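Speaker notes - open day talk, Lagman lab, June
Speaker: Lăcrămioara Nistor

Slide 1. Welcome, name, ten seconds on the lab. Doors to the demo area stay shut until the talk ends. Questions at the end, please.

Slide 2. What Dandel is: our tabletop arm project. Small servos, plastic links, one controller per bench. Say that the parts cost less than the furniture.

Slide 3. Training data. 289 recorded runs for the wiping task, 53 thrown out for bad starts. The rest went into the current model. Do not read the table aloud.

Slide 4. Why wiping is hard. Contact force is not measured directly - we infer it from servo current. Too little and the sponge skates, too much and the wrist servo heats up. Pause here.

Slide 5. The task at the bench. One letter in black marker, one sponge, one clipboard. Point out that the arm works from the near side, so the letter is upside down in this view.
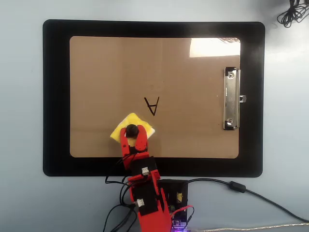
Slide 5: Sponge on the board, next to the letter A.

Mention glare on the board - it matters for the vision part, come back to it on slide 6.

Slide 6. Lighting. Matte board planned for the Hellora version. Then open the doors, groups to the benches at 2:30.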